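Jesholm, July 16, 2023 – Barbieri has confirmed the specification of the Starkus 49, a step-through scooter intended for daily urban and suburban use. The model will be built at the company's Jesholm plant and will reach dealers in December. It replaces the Grulska, which remains on sale until existing stock is cleared.

## Engine and transmission

The Starkus 49 uses a single-cylinder, four-stroke, air-cooled engine with electronic fuel injection. Drive is by a continuously variable transmission with a dry centrifugal clutch. The clutch housing has been redesigned with a larger air inlet, placed higher on the casing to reduce the amount of road water and grit drawn in.

The belt cover is now held by bolts of a single length. On the Grulska, two lengths were used and could be refitted in the wrong order. The final drive is a sealed gear unit with a separate filler and drain plug.
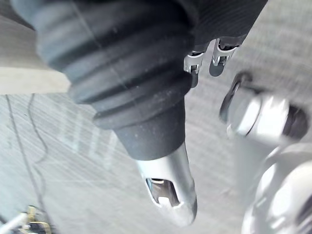

Starting is electric, with a folding kick-start lever retained on the left side. The battery sits beneath the footboard and is reached through a panel secured by two screws. A charging lead with a weatherproof cap is fitted as standard, so that the battery can be kept in condition over winter without being removed.

## Frame, brakes and suspension

The frame is a tubular steel underbone with a bolted rear section. If the rear section is damaged, it can be replaced without stripping the front of the scooter. Front suspension is by telescopic fork. The rear has a single shock absorber with preload adjustment in five positions, set with the spanner in the tool kit.

A hydraulic disc brake is fitted at the front and a drum at the rear, with a linked system that applies a portion of front braking when the left lever is used. Anti-lock braking is not offered on this model. Both wheels take tubeless tyres, and the valves are angled to suit garage air lines.

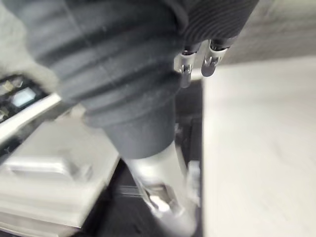 ## Storage and equipment

Underseat storage holds one full-face helmet in most sizes. The seat is hinged at the front and released from the ignition barrel. Behind the legshield there is a lockable compartment with a USB socket, and a folding bag hook is fitted above the footboard.

The instrument panel shows road speed, fuel level, total and trip distance, and a service reminder. The reminder can be reset by the owner, using the procedure printed in the handbook. All exterior lighting is LED except the number plate lamp.

"Most of the changes came from workshop reports on the Grulska," said Kirsty Hoani, product manager for scooters at Barbieri. "We looked at which fasteners were being lost, which panels were being cracked during routine work, and which jobs took longer than the book time. The engine mountings are carried over."

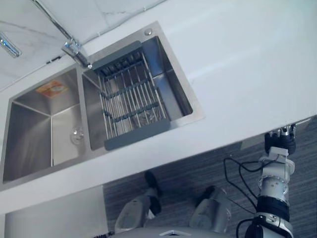 ## Price and availability

The Starkus 49 is priced at £1,595, excluding registration and delivery. It will be offered in matt grey, dark green and off-white. Orders open at all Barbieri dealers in the autumn, and the first production run will be limited to 540 units.

Accessories at launch comprise a tall windscreen, a rear carrier, a top box with mounting plate, and a leg cover for cold weather. The rear carrier and top box from the Grulska will fit the new model with an adaptor bracket, sold separately. The windscreen will not.

The warranty runs for 3 years on the engine, transmission and frame. Belts, brake linings, tyres and bulbs are treated as wearing parts and are excluded. Servicing may be carried out by any qualified workshop, provided that the work is entered in the service book and parts of the correct specification are used.

Parts supply for the Grulska will continue through the existing dealer network. Part numbers are unchanged.

**Press contact:** Kirsty Hoani, Barbieri, Jesholm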